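Workshop notebook > Soft furnishings > Small scale
Filed under: sofas, cushions, fabric trials

20/01/2017

Second go at the small sofa for the Windton room set. Hae-won Ok wants it signed off before the fabric order goes to Marerus and I am not there yet.

Starting with what we agreed last time, which was that mustard-orange would "lift" the black and white. I still don't see it. Orange next to that much pattern pulls the eye off the sofa and on to the cushions, and the sofa is what we are meant to be showing. Hae-won says that is how people dress a sofa at home. Maybe. People at home don't have to fit the lot on a seat this size.

Tried it with fewer cushions first, then more. Fewer looked mean. More looked like a shop on sale day. Wrote down "in between" as the answer and then crossed it out, as it tells the next person nothing.

Things I don't trust:

The two black and white patterns. On paper they were chosen to be near enough to sit together. Near enough is the trouble - from across the bench they read as one cloth that somebody has cut badly. Either match them or move them well apart. The Fatwood swatch book has a plainer black and I asked for 2 metres of it in August. Still waiting, order 2382 if anyone wants to chase.

The filling. I overstuffed the first batch and they rolled forward. Took some out and now they slump. Hae-won thinks the slump is friendly. I think it looks like a sofa that has been sat on for 11 years by a large dog.

The zebra stool. No objection to it as a stool. Next to this sofa it is one stripe too many, and I would like it in the Um set instead, where everything is beige and could do with the help.

The sofa and its cushions, both of these.
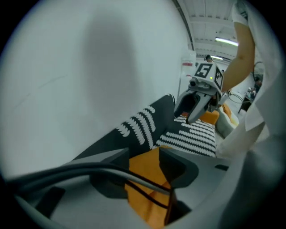
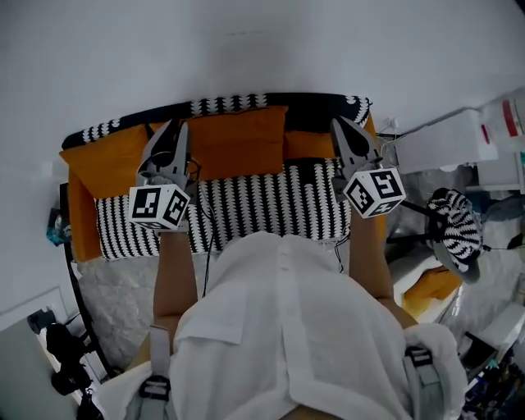
On placing: I'm told that leaning the orange ones against the back gives a better line than laying them flat. It does for a minute or so. Then one goes, and you are straightening the rest to suit it. A stitch at the back of each would settle the argument but then the set can't be re-dressed, and being able to re-dress it was the whole pitch to Windton.

Tried a strip of felt under the seat pad to tip it back a touch. Better, I'll admit, though I want to see it after a night on the shelf before I write it up as a fix. The last "fix" was double-sided tape and we all know what that did to the seat fabric.

To do: unpick one seam and weigh the filling properly. Cut 4 more covers in the plain black if it ever arrives. Ask Hae-won whether the armrest has to be orange as well or whether that was just what was left on the roll.

Not signing it off today.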